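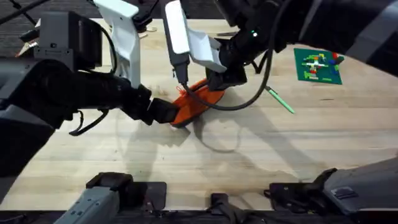 Section 2. Before You Order a Two-Arm Station

Read this section before you sign the Samby quote. The price on page one covers the arms and little else.

1. List the jobs you want done. Leave out any job the seller has only shown on video. Ask to see it run on your own parts.

2. Measure the table. Allow 8 inches of clear edge on the near side for clamps and mounts. Brochure drawings tend to skip this.

3. Price the extras on separate lines: grippers, brackets, sensors, cables, spare fingers. Finer and Delaunay both sell "complete" kits. Ask each for the parts list and compare.

NOTE: Soft goods take longer to set up than rigid parts. Budget 184 staff hours for the first fabric job. The sales sheet says 157, and that leaves out retries.

4. Check cable slack with both arms at full reach. A hanging cable can snag on the work.

CAUTION: Cut power to both arms before moving a cable or clamp.

5. Get the service terms in writing. "Lifetime support" in the Gristhorpe contract ends when the model is dropped.

6. Hold back the final payment until the station has run your job for 2 full shifts with your own operators.

If the seller refuses step 6, get another quote.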